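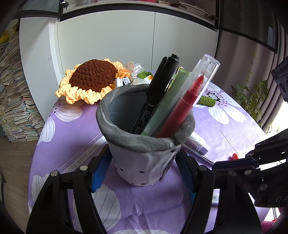

My sister-in-law told me that nobody under seventy needs a fountain pen, and that if I was going to spend $84 on one I might as well set fire to the money and write with the ashes. She has a point. She also borrowed the pen for her Christmas cards and kept it for a week and a half, so I'm counting that as a vote in favor.

The pen is the Prereo, the medium nib, and I've been using it every day since August. I'd wanted a proper one for years and kept talking myself out of it (I lose pens, I'm left-handed, I press too hard, I mostly write grocery lists). Then a small stationery shop called Ramanauskas had it out on the counter to try, I wrote my own name six or seven times like a kid practicing an autograph, and that was that.

First week: not great! It skipped. Every time I started a new line the first letter came out as a ghost, and I had to go back over it. I flushed it with cool water and a drop of dish soap, which the little leaflet suggests in type so small I had to take it over to the window. Two flushes and it behaved. If yours does the same, don't send it back yet. Give it the soap treatment, let it dry overnight on a paper towel, and try again.

Once it got going I fell for it pretty hard. The nib is smooth but you can still feel the paper, if that makes sense – my old cheap one felt like writing on a dinner plate. The line is on the wide side for a medium. I have big loopy handwriting so that suits me fine, but if you write tiny, get the fine. My friend from choir has the fine and her notes look like they were printed by mice.

Weight. It weighs 22 grams with the cap off, and that's the sweet spot for my hand. With the cap stuck on the back end it gets top-heavy and wants to tip over toward my thumb, so I leave the cap on the desk, where it rolls. It rolls and rolls. There's no clip on this model and no flat side either, and I've fished that cap out from behind the radiator more times than I'd like to admit. For $84 they could have put a little bump on it.

Left-handed people, you'll want to know about smearing. The pen itself has nothing to do with it, it's all ink and paper. The cartridge that comes in the box is a very wet blue-black, lovely color, and I wore it up the side of my hand for three solid weeks. I switched to a bottle of Nastness in dark green (yes, that's the name, and no, I don't know what they were thinking) and it dries so much faster. It's also duller on the page. The blue-black had a bit of a reddish shine where it pooled and I do miss that. I still load it up for birthday cards, when I can leave the card open on the counter and go do something else.

The converter comes in the box, by the way. You'd be surprised how many brands make you buy it separately. It holds less than I expected, so if you write a lot you'll be refilling twice a week. I don't mind. I do it on Thursday evening with the radio on and old newspaper spread everywhere, and I've only knocked the bottle over once (sorry, rug).

Paper matters more than I was ready for. On the yellow legal pads I'd been using forever, the ink spread out like a spider and went right through to the next sheet. I ended up with a Skernumholm notebook, the big one with the cloth spine, and now I'm ruined for everything else. So add that to your budget. A pen like this drags other purchases in behind it, and you should probably know that going in.

I read a few reviews before buying, and one of them went on for pages about how the nib should last for 1,000 refills. I can't help you there. What I can tell you is that it's been dropped on a kitchen floor, cap on, and came through with a scratch near the band and no change in how it writes. It's been on one airplane, too, full of ink, nib pointing up the whole way, and didn't leak a drop. It did leak a little into the cap when I left it in a hot car, and I'd call that my fault.

Things I'd change: the rolling, obviously. The cap takes two full turns to unscrew, which is a pain when somebody's reading a phone number at you (I keep a ballpoint by the phone for this). And the box is ridiculous, a big magnetic thing with a satin pillow, and I feel guilty throwing it out so it's just sitting in the closet holding rubber bands.

Would I buy it again? Yes, and I'd do it sooner. I write actual letters now! I've got an aunt in another state who doesn't do email and we've gone back and forth all fall, and my handwriting has gotten better because I've slowed down enough to finish my words. She writes back in pencil.

Four stars out of five. It would be four and a half if the shop allowed halves, and five with a clip.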